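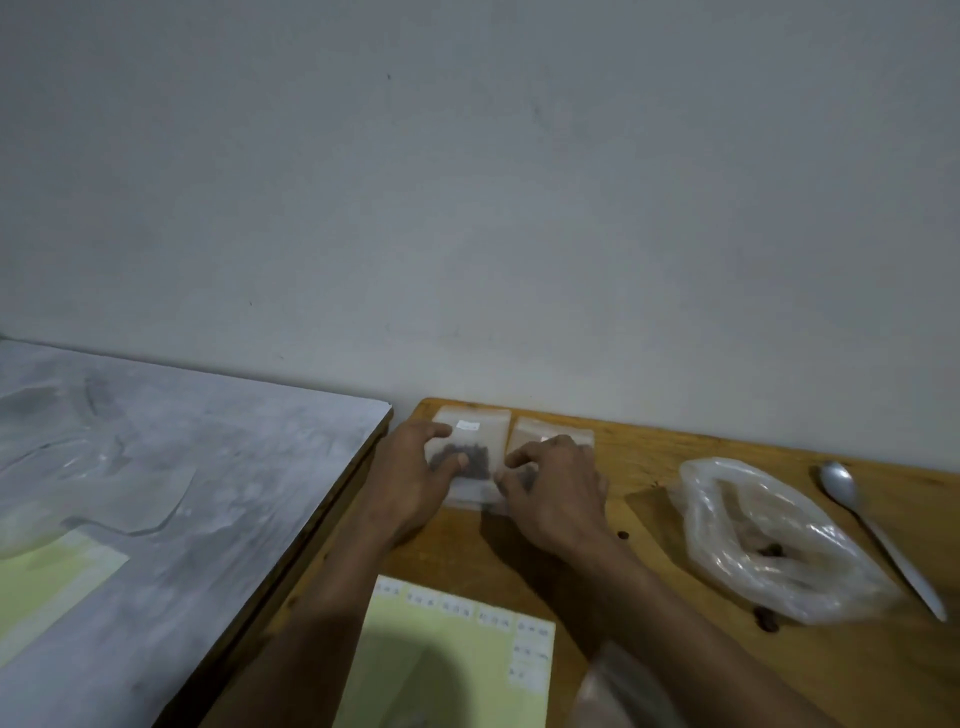 Hands at the back of the wooden table, against the pale gray wall.

I have been trying to write about moving to a smaller place since January, and every time I sit down I end up writing about the bus instead. So fine, we'll start with the bus.

The 11 goes from the bottom of our hill to Grelledley and back, and for the first month I lived here I took it the wrong way at least twice a week. I'd be halfway to the reservoir with a bag of frozen peas on my lap before I noticed. The driver got to know me. He'd raise his eyebrows in the mirror and I'd shake my head and stay on till the loop came back around. I saw a lot of reservoir that month.

Anyway, the move. I went from a three-bedroom rental with a yard to an upstairs apartment with one closet (ONE), and I'd been telling everybody it would be good for me. My friend Slavica Gashi did this a few years back and she swore she never missed a single thing she gave away. I miss things constantly. I miss my big soup pot. I miss the ugly green chair, which I sold to a very nice man for 40 dollars and then thought about for a week straight. I looked up what a new one like it would cost and closed the tab pretty fast.

What I don't miss is the paying for it all. I did the math one night at the kitchen counter, and between the lower rent and not heating rooms I never went into, I'd kept 2,975 dollars by the end of the first stretch. I read that number a few times. Then I bought a good mattress with part of it and put the rest away before I could talk myself into another green chair!

The books were the worst. I had 194 of them after what I thought was a serious clear-out, and the new shelves hold maybe half that if you stack them sideways and don't mind never getting to the ones in back. Burgi Kaufmann came over to help me choose and was completely ruthless for an hour, and then she sat down on the floor with an old paperback about lighthouses and that was the end of her being any use. She took it home. She took six home, I think, and has returned none of them, and I've decided that counts as downsizing.

Some things that did work for me, in case you're about to do this too. Measure the stairs before you measure the rooms. Pack the kettle last and the mugs right before it. Don't save a box marked "misc" for later — I still have two of them under the bed and I'm a bit scared of both. And if you can stand it, live in the new place for a couple of weeks before you buy any storage. I got a tall skinny cabinet in the first week that fits nowhere, and now it lives in the bathroom holding one plant and the spare toilet paper.

The part I wasn't ready for is how much more I hear. In the old house I could go a whole weekend without a sound from anyone. Up here there's a piano two doors down that starts at seven in the evening with the same slow tune, and whoever it is always trips at the same spot. I've started waiting for it while I do the dishes. Last night they got through it clean, all the way to the end, and I just about clapped with my gloves on.

I still owe you the post about the curtains. I haven't hung them yet. The neighbors across the way have a very polite cat that sits and looks in at me over breakfast, and I've gotten kind of used to the company.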